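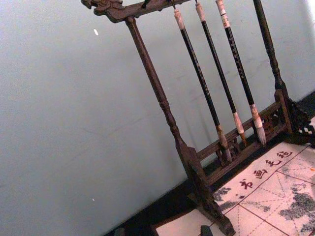

Tips for recording brush-hanging examples

Set the rack on the felt mat before you start a session. A bare tabletop lets the feet slide when the gripper bumps a post.

Hang brushes by the loop, bristles down. Leave one peg free so each recording has somewhere to end.

Change something every 4 takes – turn the rack a little, swap two brushes, shift the mat. Our first 244 recordings had the rack in one spot, and Isa missed the peg as soon as we moved it.

Keep the slow takes. If you fumble the loop and then get it on, save that too. Throw out a take only if the brush hits the floor.

Wipe the wrist camera with a dry cloth at the start of the day. Ink on the lens spoiled most of one Tuesday.

Ink stains on the felt can stay. Rinse brushes in cool water and squeeze the bristles to a point before hanging.

Name files by peg and brush, then take number. Boyang Xiong keeps the list, now at nearly 786 takes – send him yours before you go home.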